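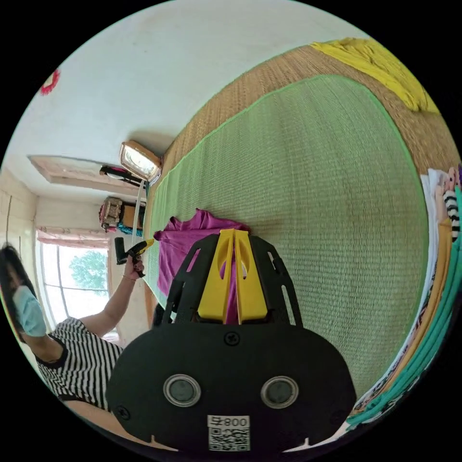
3.2 Folding surface and cloth behaviour

Folding at home is seldom done on a table. Of the 197 households that returned the Dasstead questionnaire, 175 gave the bed as the usual place for folding small items, and 99 of these kept a woven mat over the bedding for part of the year. The surface was therefore treated as a variable in its own right.

A woven mat differs from a sheet in two respects. It does not bunch when a cloth is drawn across it, and the parallel lines of the weave give the folder a reference against which an edge can be set straight. Against this, a thin cloth may catch on the weave and leave a corner turned under. Crabtree's earlier notes on the Terkance households describe the same fault, mostly in square cloths folded more than twice.

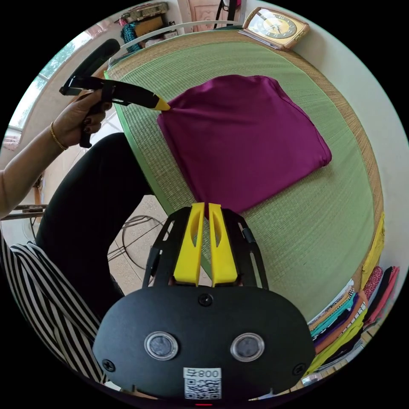
Figure 3. Folded magenta cloth on a green woven mat laid over the bed.

Corners were scored separately from creases. A fold was accepted if opposite corners lay within 3 cm of each other once the cloth had been released; wrinkling within the body of the cloth was recorded but carried no penalty. Soft cloths tended to form a rounded bundle with no clear edge, and for these the corner distance was taken from the outermost layer only. Stacked clothes were left out of the scoring and are dealt with in Section 3.4.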